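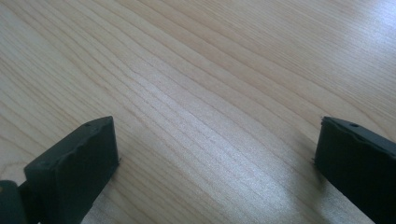

## Handheld gripper demos: drop the frames where nothing is in view?

I'm training a pick policy on demos from a handheld gripper with a wrist camera. We have 2589 episodes, and most start with a stretch of plain tabletop and open fingers before the object comes into view. On our table there is also a lot of glare between the fingers.

I trimmed those stretches from the Bivgate set and retrained. Success on the real arm went from 78 percent to 53. Same seed, same number of steps. I expected it to go up or stay flat. Is trimming known to hurt, or did I break something?

*asked September 2022*

### Answer 1 (accepted)

Trimming can do this. Those frames hold the search and approach motion. If you cut them, the policy never sees what to do when the object is out of view, and at test time the arm starts in exactly that state.

Check where the failures happen. If the arm drifts or stalls before it reaches the object, put the frames back. We had the same problem on the Tonmont data and ended up trimming only the part where the gripper is standing still, using a speed threshold on the pose track. Keep the last 12 still frames so there is some context.

Also check that you cut the actions and the images at the same index. An offset of one or two frames after trimming is easy to miss.

### Answer 2

Could be the glare. Put a matte cloth on the table.

### Answer 3

Cloth won't explain a drop between two runs on the same table. I agree with the first answer, but I'd run three seeds before trusting either number. How many trials was each one? The Declercq loader also drops short episodes after trimming without a warning, so compare episode counts if you use it.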